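首页 > 动态 > 机器人与自动化 > 连载帖

1/
开一个帖，记录我们在 Lolldale 共享工坊里做的抓取台。项目名叫 Leren，已经从六月做到现在，之前的记录散在聊天群里，找起来太费劲，今天集中整理一遍。2022年8月19日，机械臂已经能抓盒子，也能抓袋子，抓得好不好后面慢慢说。

2/
目标很简单：把一堆大小不一的零食、日用品小包装从一边拿起来，把码转到扫码头能看到的方向，再放到另一边。人做这个动作完全不用想，机械臂做起来，每一步都要想。

3/
先说人。做的人就两个，我和 Yanti Lubis。我管机械和接线，她管程序。工坊里别的人路过会给意见，有些有用，比如电缆走向就是隔壁做木工的人帮忙改的。他说他的吸尘管也这么挂，从来不绊人。

4/
机械臂是二手的，从 Drididgate 的一批退役设备里收来。外壳是灰色的，有几处划痕，不影响用。到手时底座少两颗螺栓，控制柜的风扇声音很大，风扇换掉以后安静了。控制柜的门锁没有钥匙，到现在也没有，我们用扎带。

5/
我们给它起名叫 Ross，写日志的时候方便。下面说 Ross 就是指这台臂，说 Leren 是指整个台子，包括架子、扫码头、两边的料盒和那台旧电脑。

6/
台面高度调过很多次。最开始照着工作台的高度做，结果 Ross 伸到最远处时手腕的姿态很别扭，后面几个关节都快到极限。后来把台面降下去 60 毫米，问题基本没有了。建议后来的人先把臂装好，用纸箱垫出台面试几天，再去切型材。我是反过来做的，切坏了一根。

7/
夹爪是这次花时间最多的部分。第一版用打印的手指，包了一层硅胶，摩擦力够，但太厚，料盒里东西一挤就插不进去。

8/
第二版改成金属手指，片状，前端薄，能从两个包装之间的缝里伸进去。缺点是滑。包装盒表面有一层膜，夹轻了往下溜，夹重了盒角就瘪。Yanti 在程序里把闭合分成两段，先快后慢，碰到东西以后只再收一点点。
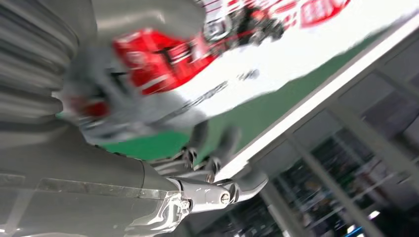
收多少这个数我们来回试了一下午，最后写成按物品分类的表，盒子一个值，袋子一个值，罐子一个值。表放在一个普通的文本文件里，改起来不用重新编译。

9/
有人问为什么不用吸盘。用过。平整的盒子吸盘很好，又快又稳。袋子不行，表面皱，漏气，吸盘一抬起来就松口。工坊的气源也不稳定，喷漆那边一开，压力就往下掉。以后可能做成夹爪加吸盘的组合，现在先把夹爪这一条路走完。

10/
接线说几句，给打算自己做的人参考：
动力线和信号线分开走，我们第一次绑在一起，扫码头时不时掉线，查了两天。
手腕那一段线要留余量，让臂把每个关节都转到极限看一遍，再扎死。
急停按钮放在坐着和站着都够得到的地方。
每根线两头都贴标签，字写大一点。标签纸我买的便宜货，夏天热，有几张自己掉了，后来改成热缩管上写字。

11/
袋装比盒装难很多。盒子夹住了是什么样就是什么样，袋子夹住了还会变形，里面的东西往下坠，面上的码跟着一起皱。上面有两个二维码的白色塑料袋，我们拿来当常用的测试件，只要其中一个能被扫到就算过。

软件上的处理是：夹起来以后先停一下，等袋子不晃了再转到扫码位置。这个等待时间现在定为 200 毫秒。时间再短，识别率明显下降；再长，整个节拍就拖下来了。

另外袋子尽量夹边，少夹中间。夹中间的时候两侧会往里卷，码有可能被自己挡住。夹边的话袋子会垂下来，码面比较平，代价是夹得浅，移动要慢。Yanti 给袋子单独写了一条速度曲线，起步和停下都更柔和。

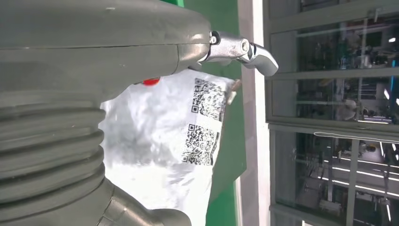

12/
扫码头的位置。原先装在台子正上方，想着从上往下看视野最大，结果夹爪老挡着它。移到侧面以后，Ross 把东西举过去，转手腕，码就露出来。侧面装还有一个好处，擦镜头不用踩凳子。

反光是另一个麻烦。塑料表面亮，夹爪也亮，顶灯一照，码上就是一条白。我们试过的办法：
在扫码头旁边加一块漫射板，有用。
把扫码头倾斜一个小角度，很有用，而且不花钱。
给夹爪贴哑光胶带，有用，但是贴了两天就磨掉了。
关掉台子上方那一排灯，有用，可是旁边的人看不见自己在锯什么，又打开了。

13/
费用，因为私信里问得最多。不算机械臂本身，架子、夹爪、扫码头、线材和各种连接件，账上记的是 1680，单位是人民币。电脑是家里淘汰下来的，没算钱。打印失败的零件也没算，耗材是工坊公用的，我们按月交费。机械臂的价格不方便公开，卖家要求的。

有一笔可以省：我买了一套很好的直线导轨，本来想让料盒自动进退，后来改方案，导轨现在还在柜子里。谁要的话可以来 Lolldale 看，包装都在。

14/
安全方面。Leren 通电时旁边必须有人，这是工坊的规定，我也同意。速度上限我们设得很低，比厂家允许的低很多。调试夹爪的时候手要伸进去，这时候一律先断动力，再挂牌子。牌子是硬纸板写的，很丑，但是够大。

有一次我急着拧一颗螺丝，没挂牌就伸手，Yanti 在另一边准备启动，喊了一声才发现我在里面。没出事。之后启动程序前多了一步，要在键盘上输入一个词才能动，不是按一下回车就行。嫌麻烦也不删。

15/
程序结构简单说一下。主循环就是一个状态机：找目标、接近、夹取、抬起、等待、扫码、放下。每个状态都有超时，超时就回到安全位置，把原因写进日志。最早没有写原因，只写了“失败”，第二天打开日志，满屏都是失败，什么也看不出来。

现在日志里记物品类别、夹爪开度、等待时间和扫码结果。看过一个晚上的记录以后，发现失败大多集中在抬起那一步，也就是夹得太浅。把接近的深度加大以后好了不少，但是料盒底下那一层还是容易刮到底板，所以底板上又垫了一层软泡棉。泡棉会粘灰，要定期拍。

16/
还没解决的问题，列一下，有经验的请直接回复：
圆罐子立着好夹，躺着会滚，夹爪一碰就跑。想过做带槽的垫子，但是那样盒子就放不平了。
两个袋子粘在一起时会一次夹起两个。目前靠看夹爪开度判断，经常判断错。
透明包装，视觉找不到边。
臂的第二个关节在某个角度有轻微响声，不影响精度，但是听着不舒服。润滑过，没变化。

17/
回复一下前面几条评论。

问图纸的：架子的图纸可以给，夹爪的还在改，等定下来一起发，免得你们照着旧的做。

问能不能用更小的桌面臂的：可以，抓轻的东西没问题。注意桌面臂手腕能转的范围，我们的做法很依赖手腕把码转过去。转不够的话就要装两个扫码头。

问能不能在家里做的：我最初就是在家里阳台搭的架子，只放得下架子，臂放不下，楼下也会有意见。后来才搬去 Lolldale。家里适合做夹爪和写程序，这两样占地方小。

18/
接下来的安排。先换夹爪的指尖，准备在金属片内侧铣几道浅槽，再嵌一条薄橡胶，希望能兼顾薄和不滑。橡胶条已经到了，铣床要排队，前面还有人在做吉他琴颈。

Yanti 那边在改“一次夹两个”的判断，打算在夹爪下面加一个称重的小平台，放下之前先碰一下。我觉得会拖慢节拍，她觉得比重来一遍快。先做出来试。

19/
补充一个刚才漏掉的：更换指尖以后一定要重新标定工具中心点。我们上次换完直接跑，每次都偏一点，以为是视觉的问题，把相机参数全改了一遍，最后又全改回来。标定用的尖头就放在控制柜顶上的铁盒里，工坊里谁要用可以自己拿，用完放回去。

20/
指尖铣好以后接着在这个帖下面更新。架子图纸我今晚先整理出来，需要的人留言写一下你用的型材规格，连接件的尺寸不一样，要改两张图。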